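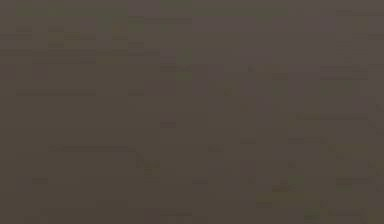

乡村公交线路的日常使用与信息服务
——以Trikusbridge至Lovorthorpe线路为例

人文地理专业课程项目报告
第四小组

摘要

本报告以连接Trikusbridge镇与Lovorthorpe村的乡村公交线路为研究对象，考察沿线居民的乘车习惯、候车条件、时刻信息的获取途径以及换乘衔接问题。项目组于十月在沿线开展问卷调查、跟车观察和访谈，共回收有效问卷89份。调查显示，该线路的主要使用者为前往镇上就医、购物和上学的居民，乘车时段集中于上午早段和下午放学前后。受访者对驾驶员服务和行车安全的评价普遍较高，对末班车时间、站牌信息的准确性以及与铁路车次的衔接则意见较多。报告认为，在不增加车辆的前提下，调整部分班次的发车时间、统一沿线站名、改进纸质时刻表的编排，可以解决受访者反映的相当一部分困难。报告同时讨论了预约式接驳服务在Lovorthorpe外围散居地带的适用条件，并对调查样本的局限作了说明。

关键词：乡村公交；时刻表；候车设施；换乘；老年人出行

一、研究背景

乡村地区的公共交通长期面临一个难以回避的矛盾。人口分布分散，单一班次的载客量偏低，票款收入难以覆盖运营成本；而居民中不驾车的人又恰恰最依赖这些班次，线路一旦缩减，他们的出行选择随之减少，部分活动可能就此取消。已有的课程文献多从财政补贴和线网规划的角度讨论这一问题，涉及居民如何安排一次具体出行的内容相对较少。本项目希望从后一个角度补充一些材料。

Trikusbridge是本地区的中心镇，设有火车站、综合诊所、中学、农贸市场以及若干银行和政府办事窗口。Lovorthorpe位于镇的东北方向，隔Vustine河谷相望，行政范围内有居民3,000人，其中一部分集中居住在教堂周围的旧村，其余散布于河谷两侧的农舍和战后修建的几处小型住宅区。村内有小学、杂货店和一处兼作邮务代办点的咖啡馆，没有诊所，没有药房，也没有中学。居民办理稍复杂的事务，基本都要到Trikusbridge。

两地之间的公路沿河谷绕行。旧铁路支线停运之后，路基改为步行和骑行小径，公交线路便成为不驾车居民往返两地的主要方式。线路由Adomaitis客运公司承运，沿途设20个停靠点，包括两端终点站。线路在工作日全天运行，周末班次减少，公共假日停运。

选择这条线路作为研究对象，出于以下考虑。线路长度适中，项目组可以在课程时间内完成全程跟车；沿线同时包含集镇、村落和散居地带，便于比较不同居住形态下的使用情况；项目组成员中有人长期在Trikusbridge居住，熟悉当地环境，联系访谈对象较为方便。最后这一点也可能给样本带来偏向，报告第八部分将作说明。

二、研究问题与概念说明

本项目围绕四个问题展开。其一，哪些居民在使用这条线路，出行目的和时段如何分布。其二，乘客从何处得知班次信息，所得信息是否足以支持其安排行程。其三，各停靠点的候车条件如何，哪些条件对乘车意愿影响较大。其四，线路与火车及其他公交线路的衔接是否合理，衔接不畅时乘客如何应对。

报告中“常用乘客”指自述每周至少乘坐一次该线路的受访者，“偶用乘客”指乘坐频率低于此标准、但在过去一年内乘坐过的受访者，“非乘客”指过去一年内未乘坐过的受访者。这一划分以受访者自述为准，项目组没有另行核对。“散居地带”指Lovorthorpe旧村以外、住宅间距较大且没有连续人行道的区域，其范围由项目组参照地形图和实地走访划定，与行政区划并不完全一致。

“可达性”一词在不同文献中含义不一。本报告取其较朴素的用法，即居民在合理的时间和体力消耗之内抵达目的地并返回的可能性。返程在这里尤其重要。访谈中多次出现这样的情形：去程班次合适，回程班次却过早或过晚，居民因此放弃乘车。若仅以单程能否到达衡量，这类困难便无法体现。

三、研究方法

（一）问卷调查

问卷分为纸质和网络两种形式，内容相同。纸质问卷放置于Lovorthorpe咖啡馆、Trikusbridge诊所候诊区和镇图书馆，由受访者自行填写并投入回收箱；项目组成员也在部分停靠点和车上当面发放。网络问卷通过村务通讯和中学家长群转发。

问卷内容包括居住位置、年龄段、是否拥有驾驶条件、乘车频率、主要目的地、信息来源、对候车环境的评价以及开放式意见。为避免老年受访者因字号过小而放弃作答，纸质问卷采用较大字号，并将全部内容控制在一张纸的正反两面。初稿在班内试填后，删去了关于家庭收入的内容，原因是试填者普遍认为与主题关系不大，且易引起反感。

剔除大面积空白及重复提交的问卷后，共得有效问卷89份。由于样本规模有限，报告在陈述结果时以多数、少数和个别等表述为主，不作统计推断。

（二）跟车观察

项目组成员分组在工作日和周末乘坐不同时段的班次，记录各停靠点的上下客情况、到站时间与时刻表的差异、驾驶员与乘客的交流内容类型以及车内拥挤程度。观察时不记录乘客姓名和相貌特征，也不录音。遇有乘客询问，成员出示学校开具的说明信。

（三）访谈

访谈采用半结构形式，每次以20分钟为限，个别受访者谈兴较浓时适当延长。访谈对象包括常用乘客、偶用乘客、非乘客、学校和诊所的工作人员，以及Adomaitis客运公司的调度人员和驾驶员。所有访谈均事先说明用途并取得口头同意，笔记经受访者要求可予删除。报告引用访谈内容时不注明姓名，也不注明可能识别其身份的职务。

（四）文献与资料

项目组查阅了镇图书馆地方资料室收藏的旧时刻表、村务通讯合订本和铁路支线停运前后的剪报，用以了解线路走向的变化。客运公司提供了现行时刻表和停靠点名册。公司未提供票务数据，理由是涉及商业信息，项目组对此表示理解。

四、线路的历史与现状

（一）线路沿革

地方资料室所存最早的一份时刻表显示，这条线路最初只在集市日开行，由一家经营车马行的本地商户承办，主要运送前往Trikusbridge赶集的农户。当时的停靠点以农场和酒馆命名，乘客也可在途中任意地点招手上车。其后铁路支线承担了两地间的主要客流，公交线路一度改走河谷南侧，避免与铁路平行。

支线停运后，公交线路恢复北侧走向并增加班次。村务通讯在这一时期刊登过多封读者来信，内容集中于两点：一是公交行车时间长于火车，二是站点离旧火车站较远，携带行李不便。后一问题在镇中心改造时得到部分解决，公交总站迁至火车站前广场的对侧。前一问题受地形限制，至今没有明显改善。

值得注意的是，沿线若干停靠点虽然已经更名，居民仍使用旧称。例如名册中以道路编号命名的一处停靠点，当地人一律称为“磨坊口”，而磨坊早已拆除。驾驶员通晓两套名称，外来乘客则容易混淆。第五部分还会谈到这一情况对信息服务的影响。

（二）现行运营安排

现行时刻表将工作日班次分为早间、日间和傍晚三段。早间班次照顾通勤和上学需求，间隔较短；日间班次间隔拉长；傍晚班次在商店打烊前后结束。末班车由Trikusbridge发出的时间早于多数受访者的期望，在夏季尤其如此。

车辆为低地板中型客车，前门设有可翻转的坡道，车内有轮椅和婴儿车停放区。跟车期间，项目组数次见到驾驶员下车协助乘客使用坡道。车票可在车上购买，也可在总站窗口购买多次票。学生和老年人享有优惠，优惠资格以镇政府发放的证件为准。

线路所用车辆和驾驶员与Adomaitis客运公司的其他线路统一调配。据调度人员介绍，午间一班车在抵达Trikusbridge后须转往Vustine河谷下游的另一条线路，这是午间班次时间难以移动的主要原因。时刻表本身看不出这类约束，居民提出的许多调整建议因此与实际调度条件相冲突。项目组认为，若公司能在公开场合适当说明车辆周转安排，有助于减少误解。

五、调查结果

（一）使用者与出行目的

有效问卷中，常用乘客以老年人和中学生为主，另有少数在镇上商店和疗养院工作的通勤者。偶用乘客的年龄分布较分散，多数家中有汽车，乘坐公交的情形包括车辆送修、前往火车站不便停车以及冬季路面结冰。非乘客中，多数表示自己驾车更方便，少数表示不清楚线路的具体走向。

老年受访者的出行目的集中于就医、购物和探访亲友，且往往在一次出行中合并办理多项事务。一位受访者说明了她的典型安排：乘上午第二班车到镇上，先到诊所，再到药房取药，随后在市场买菜，若时间允许便到图书馆还书，然后乘午间班车返回。任何一个环节延误，都可能使她错过午间班车，而下一班要等到下午较晚的时候。她因此习惯把看诊时间约在最早，并随身带一份简餐。

中学生的出行时段最为固定，时刻表对其需求的照顾也最为充分。学生受访者的意见主要针对课外活动结束后的返程。校队训练和乐团排练的结束时间晚于放学班次，早于傍晚末班，间隔内没有合适的车辆，家长只好驾车接送。数名家长在开放式意见中写道，正是这一段接送使家庭难以减少用车。

通勤者人数虽少，对准点率的要求却最高。疗养院的交接班时间与早间第一班车的到达时间相当接近，车辆稍有延误便会迟到。受访的通勤者大多有与同事拼车的备用方案，平日仍以公交为主，理由包括节省油费以及可以在车上休息。

（二）时刻信息的获取

受访者获取班次信息的途径按提及多寡依次为：凭记忆、查阅张贴于站牌的时刻表、询问他人、使用公司网页、致电公司。凭记忆居首，说明常用乘客高度依赖稳定的时刻安排，时刻表一旦变动，影响面较大。

站牌时刻表的问题比较突出。跟车途中核对发现，部分停靠点张贴的仍是上一版时刻表；个别站牌的透明护板发黄或起雾，字迹难以辨认；还有停靠点仅有站杆而无时刻表。公司方面解释，更换工作由一名工作人员驾车逐站完成，遇人手紧张时会有延后。受访者则普遍认为，过时的时刻表比没有时刻表更容易造成麻烦，乘客会按照错误的时间等待。

时刻表的编排方式也引起不少意见。现行版本将工作日、学校假期和周末的班次合并于一张表内，以字母注记区分。老年受访者反映注记字号过小，且说明文字与表格不在同一栏，须来回对照。项目组在Lovorthorpe咖啡馆请几位顾客查找学校假期期间某班车的发车时间，结果有人读错了日期类型，有人干脆转向店主求助。店主在柜台后面贴有一张自行抄写的简表，只列本村一站的发车时间，字大而清楚，常有顾客用手机拍下。

公司网页信息较为完整，但时刻表以扫描文件形式提供，在手机上须反复放大。网页上的站名与站牌不完全一致，前文提到的“磨坊口”在网页、站牌和车内报站中分别有不同写法。对于本地常用乘客，这一差别无足轻重；对于初次前来走访亲友或徒步的外地人，则可能导致下错站。跟车期间，项目组曾遇到一对徒步者为此询问驾驶员，驾驶员告知应在下一站下车，并提醒其过马路时注意弯道来车。

（三）候车条件

沿线停靠点的候车条件差异明显。Trikusbridge总站有顶棚、座椅和照明，广场一侧的商店可供避雨取暖。Lovorthorpe旧村的停靠点设在教堂围墙旁，有石砌候车亭，冬季背风，夏季阴凉，受访者评价最高。散居地带的停靠点大多仅有站杆，位于路肩或农场入口，下雨时地面积水，车辆经过时溅起泥浆。

受访者提及最多的改善愿望依次为座椅、遮雨和照明。座椅居于遮雨之前，与项目组事先的预计不同。访谈对此有所解释：老年人通常提前较多时间到站，以防车辆早到，站立等待对膝部和腰部负担较重；雨天则多数会取消非必要的出行，对遮雨的需求反而不那么迫切。几位受访者自带折叠凳，也有人坐在围墙矮处等候。

照明问题集中于冬季傍晚。部分停靠点位于树荫之下，驾驶员在较近距离才能看到候车者。有乘客习惯用手电筒或手机示意，驾驶员对此表示欢迎，同时提醒不要直射驾驶室。此外，前往停靠点的步行路段缺乏人行道，冬季天黑后行走存在隐患，家长对此尤为关注。

道路管理部门与客运公司在候车设施上的责任划分较为复杂。站杆和时刻表由公司负责，候车亭和座椅归村镇管理，路肩平整则由道路管理部门负责。一处停靠点若要增设座椅，须先确认路肩宽度是否符合要求，再由村里出资购置，最后由公司调整站杆位置。受访的村务工作人员表示，程序本身并不困难，困难在于缺少一个牵头的人。

（四）换乘衔接

Trikusbridge火车站每日有往返省城方向的列车。时刻对照显示，上午由Lovorthorpe到达总站的班车与省城方向列车衔接尚可，乘客有足够时间步行过街并购票。下午返程的衔接则不理想：一班由省城到达的列车进站时，公交车刚刚驶离总站，乘客须等待下一班。使用这一换乘组合的受访者中，有人选择在候车室等待，有人请家人驾车来接，也有人索性改乘更早的列车，从而缩短在省城停留的时间。

就此询问调度人员时，得到的答复是，公交时刻表与列车时刻表的换版时间不同步。公司曾在某一版中专门对齐下午列车，不久列车时间调整，衔接再度中断。此后公司不再以列车时间为编排依据。驾驶员方面，若知道有乘客从列车上赶来，通常愿意稍候片刻，但这取决于个人判断，乘客无法事先依靠。

与其他公交线路的换乘以前往Vustine方向者为主。Vustine设有专科医院，Lovorthorpe居民若需专科诊治，须先到Trikusbridge再转车。受访者中有此经历的人不多，但普遍反映全程耗时过长，一次门诊往往占去整天。诊所工作人员证实，确有病人因交通困难推迟专科复诊，诊所在开具转诊时会主动询问病人如何前往，并提供病友互助接送的联系方式。

（五）对服务的总体评价

在全部评价内容中，驾驶员服务得分最高。受访者提到驾驶员认识常用乘客，会等候行动较慢者坐稳后再起步，也会在发现某位老人多日未出现时向邻居打听。行车安全和车内清洁的评价也较好。票价评价居中，持有优惠证件者较为满意，家庭集体出行者则认为偏高，不如驾车划算。

评价较低的内容为班次时间和信息准确性，与前文所述相符。另有少数受访者提到车内暖气过热、冬季穿着厚重时不适，以及报站音量时大时小。跟车时观察到，有驾驶员会关闭自动报站，改为自行口头提醒，乘客对此并无异议，只是坐在后排者不易听清。

六、分析与讨论

（一）稳定性与灵活性

前述结果表明，常用乘客对时刻的稳定有很高要求。他们把看诊、购物和探访安排在固定班次之间，时刻表变动会牵动一整套日常习惯。另一方面，放学后返程、列车衔接等问题又要求时刻作出调整。两者之间的张力在访谈中屡次出现，同一位受访者可能在前半段要求增加灵活性，在后半段又抱怨去年的调整打乱了自己的安排。

项目组认为，可以区分核心班次与可调班次。核心班次为老年人和通勤者高度依赖的早间及午间班次，宜长期保持不变；可调班次为下午后段及傍晚班次，可按学期和列车换版情况适度移动。时刻表上应以明显方式标示核心班次，使居民知道哪些时间可以放心依赖。

（二）信息服务的成本与效果

与购置车辆或增加班次相比，改进信息服务所需投入有限。咖啡馆店主手抄简表的做法具有参考意义：居民真正需要的，往往只是自己那一站的去程时间和镇上总站的回程时间。公司若为每个停靠点单独制作一份简表，篇幅可以大幅缩减，字号可以放大，工作日与周末也可分栏排列。此类表格能够由现有时刻数据直接生成，制作难度不高。

站名统一则需要更多协商。旧称承载地方记忆，贸然取消会引起不满，对驾驶员也没有实际好处。较为可行的办法是以居民通用的旧称为正式站名，将道路编号作为括注，并在站牌、网页和车内报站中保持一致。附近地名有重复时，可附加方位词加以区别。

（三）散居地带的服务方式

散居地带的停靠点上下客稀少，跟车观察中有若干停靠点多次无人上下。单从载客角度看，似乎可以合并。但访谈发现，这些停靠点的使用者多为高龄独居者，步行至相邻停靠点对他们而言相当吃力。合并停靠点节省的行车时间很短，造成的损失则集中落在少数最缺乏替代方式的居民身上。

课程文献中常提到预约式接驳，即居民提前以电话预约，由小型车辆在一定范围内接送至主线停靠点。这一方式在Lovorthorpe外围可能有一定需求，但须满足若干条件：预约应能通过电话完成，不宜只依赖手机应用；预约截止时间不应过早，以免无法应对当日身体状况变化；接驳车与主线班车须有可靠的衔接保证。受访的高龄居民对预约方式态度谨慎，有人担心为自己一人出车会给别人添麻烦，也有人表示临时决定出门才是乘车的乐趣所在。

（四）季节因素

现有时刻表全年基本一致，而居民的出行需求随季节变化。夏季傍晚天色尚亮，受访者希望在镇上多作停留，对末班车时间的意见最为集中；冬季则相反，多数人希望在天黑前返回，对末班车的需求较弱。项目组曾设想将末班车按季节分设两个时间，调度人员认为在技术上可行，但须与驾驶员工时安排一并考虑。

河谷地带冬季多雾，低洼路段有时结冰，班车可能改走坡上旧道，绕过数个停靠点。改道消息目前通过公司网页和电话发布，散居地带的老年居民较难及时得知。有受访者称，遇到浓雾天气便默认班车不来，直接取消出行。若能在改道时由村内邮务代办点张贴通知，并请邻里转告，情况或有所改善。

（五）非乘客的看法

非乘客在讨论乡村公交时容易被忽略，而他们对线路的态度同样影响其存续。受访的非乘客大多支持保留线路，理由包括家中长辈和子女的需要，以及自己将来不能驾车时的打算。少数人认为应将经费用于修整路面。值得留意的是，部分非乘客对线路的了解相当陈旧，仍以为车票只能用硬币购买，或以为车辆需要登上高台阶。面向这部分居民作适当介绍，可能带来一定数量的新乘客。

七、建议

根据以上分析，项目组提出如下建议，供Adomaitis客运公司、Trikusbridge镇及Lovorthorpe村参考。

在时刻安排方面，建议保持早间和午间班次不变，将下午返程中的一班适当推后，使其兼顾课外活动结束时间和省城列车到达时间。项目组将两者的时间对照后发现，推后的幅度若选择得当，可以同时满足两类需求，且该班车辆此后返回车场，不涉及其他线路的周转。末班车可在夏季试行延后，试行期以一个夏季为宜，期满后征求乘客和驾驶员意见。

在信息服务方面，建议为每个停靠点制作单站简表，以大字号排印，与完整时刻表并列张贴。时刻表换版时，应先更换站牌，再更新网页，并在车内提前张贴预告。站名以居民通用名称为准，各处写法统一。扫描文件宜改为可在手机上直接阅读的页面。

在候车设施方面，建议由村里牵头，对散居地带停靠点逐一查看，优先在老年人使用较多且路肩宽度允许的地点设置座椅。座椅宜有扶手，便于起身。树荫遮挡视线的停靠点应定期修剪枝叶。冬季可向步行候车者发放反光带，学校和诊所均适合作为发放地点。

在换乘方面，建议公司与火车站约定简便的联络方式，列车晚点不久时由车站告知总站，驾驶员据此决定是否等候，并规定最长等候时间，以免影响沿线其他乘客。前往Vustine专科医院的病人，可由诊所在转诊时附一份换乘说明，列明车次、转车地点和返程选择。

在散居地带服务方面，不建议合并现有停靠点。预约式接驳宜先以小范围试行，由村内邮务代办点代为登记，待了解实际需求后再决定是否推广。

八、研究局限

本项目受课程时间所限，实地调查集中在十月，未能覆盖夏季旅游时段和冬季结冰时段。报告中有关季节的内容主要来自访谈回忆，可能与实际情形有出入。

样本方面，纸质问卷的放置地点本身便是公交乘客常到之处，非乘客比例可能偏低。网络问卷经由家长群转发，有子女就学的家庭相对较多。散居地带的高龄居民部分依靠邻居引荐才得以访谈，最少与外界往来的居民很可能未被接触到。熟悉当地的成员在联系受访者时提供了很大便利，也使样本在一定程度上偏向其熟人圈。

资料方面，由于没有票务数据，报告对客流的描述只能以跟车观察和受访者自述为依据。跟车班次未覆盖全部时段，个别班次恰逢学校活动，载客情况或不具代表性。准点情况以成员手表记录，不同成员之间可能存在细小误差。

此外，报告未对各项建议的费用作估算。项目组曾尝试了解座椅和站牌的采购价格，但各来源差异较大，难以采用，故只在费用高低上作大致判断。

九、结语

Trikusbridge至Lovorthorpe线路承担着就医、上学、购物和通勤等多种出行功能，使用者对其依赖程度高低不一，对驾驶员服务的认可则相当一致。调查反映的主要困难集中在时刻衔接、信息更新和候车座椅，其中多数可在现有车辆条件下得到处理。项目组已将报告简本送交客运公司和村务办公室。公司答复将在下次编制时刻表时研究下午返程班次的调整，村务办公室则表示愿意先行查看三处停靠点的路肩条件。

后续研究可在冬季和夏季各补充一轮跟车观察，并争取在征得公司同意后使用汇总形式的票务资料。若下午返程班次确有调整，亦可对调整前后的学生返程方式进行比较。

致谢

项目组感谢所有填写问卷和接受访谈的居民，感谢Adomaitis客运公司调度室和各位驾驶员在工作间隙给予的协助，感谢Trikusbridge图书馆地方资料室提供查阅便利，感谢Lovorthorpe咖啡馆代为保管问卷回收箱。指导教师对问卷初稿和报告结构提出了详细的修改意见，谨此致谢。报告中的疏漏由项目组负责。

附录一　访谈提纲

面向乘客的访谈从最近一次乘车经过谈起，请受访者按先后顺序说明出门、候车、乘车、办事和返程的情况，再转入其日常乘车习惯、所用信息来源、遇到延误时的处理办法，以及对班次和停靠点的意见。最后请受访者设想线路停运一个月，说明哪些活动将受到影响。

面向非乘客的访谈从日常出行方式谈起，继而了解其对线路的印象、最近一次乘坐公交的经历以及家中其他成员的出行需要。

面向学校和诊所工作人员的访谈以学生或病人的到达与离开时间为主，兼及因交通原因造成的缺席、迟到和改约情形。

面向客运公司的访谈包括时刻编制程序、车辆周转、站牌维护、驾驶员排班和居民意见的处理方式。

附录二　跟车记录说明

每次跟车由两名成员共同完成，一人坐在前部记录到站时间和上下客情况，一人坐在后部记录车内情况及报站能否听清。两人在车上不互相核对，下车后再合并记录，出现不一致时以前部成员的时间记录为准，并在备注栏注明。

记录表按停靠点顺序排列，采用居民通用站名，旁注名册站名。车辆不停靠而直接通过的，在相应栏内画横线。乘客在两站之间经驾驶员同意下车的，归入前一站，另加备注。天气、路面状况及沿途施工情况填写于表头。

记录表原件由项目组保存至课程成绩公布，其后交指导教师统一处理。问卷纸质原件在完成录入和复核后销毁。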